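Print this page | E-mail this page

Student Project Report: Staple Use and Paper Waste in the School Office
Thịnh Đoàn
October 3, 2019

I wanted to know how much paper our school office staples that does not need to be stapled. Most of the handouts at Praden are one or two sheets, and a stapled sheet is harder to reuse on the back. The recycling company, Urkine, takes paper with staples in it, so the problem is with reuse and not recycling.

For 4 weeks in May I kept a box next to the copier. Teachers put leftover handouts in it and I sorted them every afternoon.

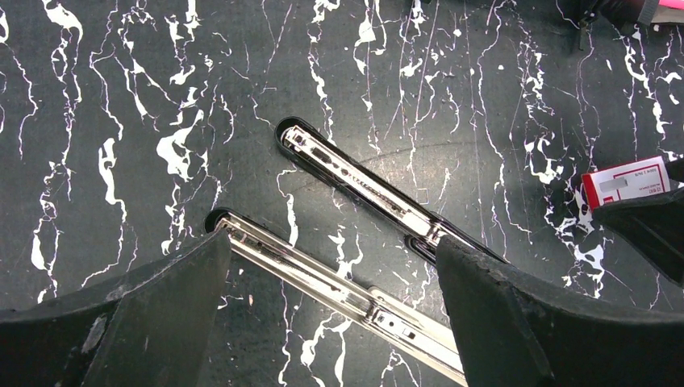
I made two piles, stapled and not stapled, and then split the stapled pile by number of sheets. A packet counted as needing a staple if it had three or more sheets. I did not count booklets from the library because they come already bound.

Results

The box collected 800 handouts in all. Of these, 506 were stapled. When I went through the stapled ones, 156 had only two sheets and could have been printed on both sides of one page.

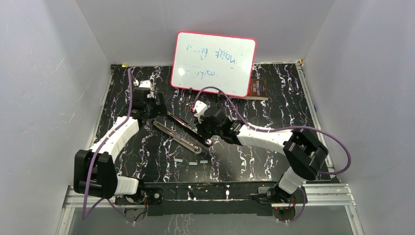

The two-sheet handouts came mostly from math and history. Science packets were longer — usually lab instructions with a data table at the end. I asked three teachers why they staple short handouts. Two said the copier does it by default, and one said students lose the second page.

Problems

The box was moved to the Noson Building for two days during testing and I may have missed some paper. I also started on a Tuesday, so the first week is short.

Next step

I would like to have the copier setting changed and repeat the count with the same box.

Contact: Cao Hall, Room 4 | Copyright 2019 Praden School | Back to top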